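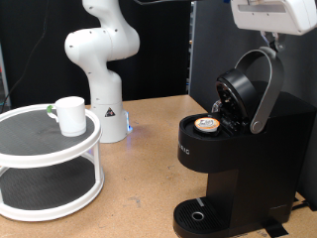 The lid up and the pod in its seat, with the mug still waiting on the turntable.

THE DEMONSTRATION

Home | Stories | Archive | Submit | Contact

"It does breakfast," Sverre Grønli said.

"It does coffee," said Ingvild Rønning. "Your brochure says breakfast."

She had the brochure open on her knee. The Toltano Morning Package, it said, two arms and setup, 4000 down and 180 a month after that. She had drawn a circle around the word "setup" on the train, and she meant to ask about it before lunch.

The arm had hold of the lid by its gray handle. Sverre stood with his hands behind his back like a man at a recital.

"Who put the pod in?" Ingvild asked.

"The system can put the pod in."

"I came in and the pod was in."

Sverre looked over at Toàn Khương, who was sitting by the door with a laptop and had not spoken since hello. Toàn went on typing.

"We staged it," Sverre said. "For time."

She wrote down *staged*. Her employer ran residences for older people, 20 of them, and in every one there was somebody whose hands shook too much for the lid of a coffee maker. That was why she had come. She thought of her uncle Ragnvald, who drank instant all last December so he wouldn't have to ring for help, and told everyone he preferred it.

"And the mug?"

"The mug is next."

"What if the handle's facing the other way?"

"The turntable turns."

"By itself?"

Sverre breathed in through his nose. "There is a motorized version. From Zosurness. It's an option."

"How much?"

"1352."

"For a thing that goes around."

At the laptop Toàn made a noise that might have been a cough. Ingvild turned her chair to face him.

"Would you buy it?" she said. "For your mother, say."

"My mother has me," Toàn said. He thought about it some more. "The lid part is good. I worked on the lid part for a long time. I'd buy the lid part."

"We don't sell the lid part," said Sverre.

"No," said Toàn.

Ingvild put the cap on her pen. She had an appointment with Eklund at three, who would also have a brochure, and probably better chairs.

"All right," she said. "Let me see it close the lid."

Sverre nodded to Toàn, and Toàn pressed a key, and the three of them leaned in toward the table to watch.

Contact the editors | © Orix Short Fiction | Back to top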